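Sobre nós
A Riren faz mesas de trabalho com tampo branco para escolas, ateliês, gabinetes e salas de formação.

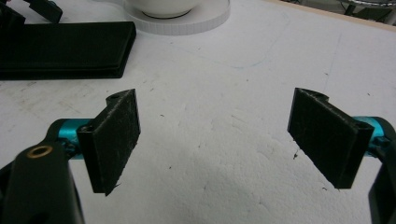

Começámos por reparar mesas dos outros. A oficina recebia móveis de escolas da zona, com pernas tortas e tampos queimados ou riscados, e devolvia-os prontos a usar. Ao fim de algum tempo, o pedido mais frequente passou a ser a substituição do tampo inteiro, quase sempre por um branco e liso. Deixámos de comprar tampos feitos e passámos a cortá-los cá. As estruturas vieram depois.

Hoje somos 12 pessoas, entre corte, montagem, entregas e escritório. A oficina e o escritório ficam no mesmo edifício, com entrada pelo pátio. A sala de mostra fica no piso de cima e pode ser visitada com marcação.

O que fazemos
Mesas retangulares e quadradas, fixas ou com altura regulável. Bancadas corridas para salas de desenho e de trabalhos manuais. Tampos avulsos, cortados à medida, para quem já tem as estruturas e quer aproveitá-las. Também fazemos mesas de reunião, embora em menor quantidade.

A linha mais vendida chama-se Geko. É uma mesa individual ou dupla, com pés niveladores e os cantos do tampo arredondados. A linha Fevard é mais larga e destina-se a ateliês e salas de costura, onde é preciso estender tecido ou papel sem o deixar cair para o chão. As duas usam o mesmo acabamento branco mate, o que permite encostar uma mesa Geko a uma Fevard sem diferença de tom.

O branco é mate a pedido de quem trabalha com luz de teto. Os tampos brilhantes refletem as lâmpadas e cansam a vista ao fim de uma manhã. Fazemos outras cores por encomenda, a partir de cinco unidades.

As estruturas metálicas são soldadas e pintadas pela Kozłowski, com quem trabalhamos desde a primeira série própria. Chegam à nossa oficina já pintadas e nós fazemos a furação, a montagem e a verificação final. Cada mesa é posta sobre uma placa de nível antes de ser embalada. Se abanar, volta à bancada.

Como trabalhamos
Pedimos sempre as medidas da sala, a posição das portas e o tipo de pavimento. Com isso fazemos uma planta simples e enviamo-la com o orçamento. Em escolas, preferimos ir ao local. Há salas em que o radiador ou um degrau tiram espaço a uma fila inteira, e isso raramente aparece nas plantas que nos mandam.

As encomendas normais são entregues em 12 dias úteis. As encomendas com mais de 100 mesas têm prazo próprio, combinado por escrito. Em fevereiro a oficina para uma semana para manutenção das serras e inventário, e nesse período não há entregas.

Levamos as mesas montadas sempre que passam na porta. Quando não passam, montamo-las no local e retiramos o cartão e o plástico. A recolha de mesas antigas é feita na mesma viagem, desde que seja pedida com a encomenda. As estruturas em bom estado são recuperadas e recebem tampo novo. Vendemo-las na oficina a preço reduzido, sem catálogo, conforme o que houver.

Cuidados com os tampos
Pano húmido e detergente neutro chegam para a limpeza diária. Para marcas de caneta, álcool num pano macio, passado com água logo a seguir. Não recomendamos esfregões nem pós abrasivos, que deixam zonas baças. Para cortar com x-ato, use sempre uma base de corte. Panelas, ferros de engomar e pistolas de cola devem ficar sobre um suporte.

As orlas são a parte que sofre mais, sobretudo onde se encostam cadeiras. Podem ser substituídas sem trocar o tampo. Temos orlas para todas as séries que fabricámos, incluindo as que já saíram do catálogo.

Visitas e contactos
A sala de mostra tem uma mesa de cada modelo e amostras de acabamento que pode levar emprestadas. Para marcar visita ou pedir orçamento, use o formulário da página Contactos e indique o número de mesas e a localidade de entrega. As peças de substituição pedem-se pelo mesmo formulário, com o código da etiqueta colada por baixo do tampo.

Página atualizada a 5 de abril de 2023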